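Uyên Đinh has lived at Stoduvley, a condo building of 158 units, long enough to have sat through two special assessments and more annual meetings than she cares to remember. She is not on the board and says she never wants to be. What she wants to talk about is the reserve fund, and whether the people paying into it have any idea what it will pay for.

"They send you a page with a bar chart on it," she says. "The bar is green. You're supposed to feel good about the bar."

The association's reserve study was prepared by a firm called Ferrand and runs out thirty years. It lists the roof, the elevators, the parking deck and the boilers, and gives each one a remaining life and a replacement cost. Đinh asked for the full version last November and got a summary. She asked again and got the same summary with a cover letter.

"I wrote back and said, who went up on the roof? It's a simple question. Somebody either climbed a ladder or they didn't."

The answer, when it came, was that the roof estimate had been carried forward from the previous study and adjusted for inflation. Nothing in the rules that govern Stoduvley forbids that. Đinh thinks owners would be surprised to hear it all the same, and having read the correspondence she shared with me, I was.

Hưng Đoàn, the board president, takes a calmer view. He points out that the board raised monthly dues by 4 percent this year and that the fund is healthier than it was when he took over.

"It's a planning tool," Đoàn says. "People want it to be a promise, and it was never meant as one. If the deck needs work early, we deal with it."

I asked him how. He said there were several options. I asked what they were, and he mentioned a loan, a special assessment, or putting off other work. That last one is how the lobby ceiling came to be patched three times – he conceded this without much of a fight. 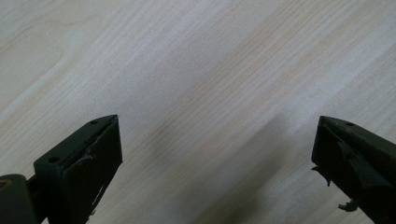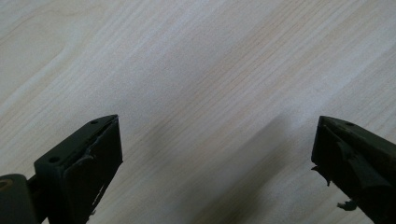

Đinh is harder on the management company, Zusari, than she is on the board. Her complaint is that Zusari recommends the contractor, collects the bids, and then charges a fee for supervising the job. The fee is a percentage of the total cost, so a bigger job is a bigger fee.

"I'm not saying anybody is stealing," she says. "I'm saying if I set it up that way in my own house, my mother would ask me what's wrong with me."

Cúc Lý manages the account for Zusari. She told me the supervision fee is standard, that it is in the contract the board signed, and that owners benefit from having someone on site when work is going on. How often someone is on site she could not say. She offered to find out. When I followed up, I was told that site visits vary with the needs of the project, and I'm still not sure what I am supposed to do with that.

There is a proposal to change things. Trí Đỗ, who owns on the second floor and used to price commercial repairs for a living, has drafted a rule that would require 3 written bids for any job paid out of reserves, opened in front of owners. It would also put the full reserve study online where anyone in the building can read it.

Đoàn says he has no objection to the second part. On the first, he worries about delays. "You try getting a boiler company to bid in January," he says.

Đinh supports the draft but doubts it will pass. Changing the bylaws takes a vote of the owners, a good share of the units are rented out, and landlords who live elsewhere tend to leave the ballot in the envelope. At the last meeting there were not enough people or proxies for a quorum, so the election was put off and the old board carried on.

"So that's our democracy," she says. "You stay in because the room was empty."

Would she sell? She considered it, and looked at a place over at Lirkent, where the dues are lower. Then she asked to see the reserve study.

"They sent me a page," she says, "with a bar chart on it."

The vote on Đỗ's draft has not been scheduled. Owners who want a copy of the text can request one in writing from the management office.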